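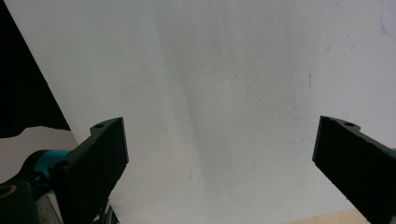
Cleaning a scuffed matt white surface without leaving shiny patches

gtoth_50
Posted in Walls, Boards and Finishes
Matt white, smudged and blotchy, with small grey specks and a thin blue line like pen near one corner. There is also a short dark vertical mark that may be a scratch or pencil. I want it clean without repainting the lot. What order would you work in?

Glenys Dunstan
Dry first. Soft brush, then a clean microfibre cloth. Specks that are only dust will lift. Water on loose dust makes grey streaks.

prikine
Melamine sponge, damp, light pressure. Two minutes and done.

Zsolt Vincze
Disagree with prikine. Melamine is a fine abrasive. On matt emulsion it burnishes the surface and you get a glossy patch that shows in side light. I did 8 marks in a hallway that way and had to repaint the wall.

prikine
Then you pressed too hard. I have used it on matt for years.

Glenys Dunstan
Depends on the paint. Scrubbable matt will take it, ordinary contract matt will not. Test low down in a corner.

gtoth_50
Paint unknown. Pencil and pen, same method?

Zsolt Vincze
No. Pencil: white vinyl eraser, short strokes, brush off the crumbs. If a fingernail catches in the mark it is a scratch, so fine filler and touch in. Pen: leave it until last. Ballpoint can bleed through emulsion - spot with a shellac-based stain block, let it dry, then two thin coats.

medve_b
Check the blotches with a lamp held flat to the surface before washing. Some will be uneven roller coverage or plain shadow, and no cleaner shifts those.

prikine
Agree with that one at least.

gtoth_50
Brush, cloth and eraser tonight. Sponge test in the bottom corner after that.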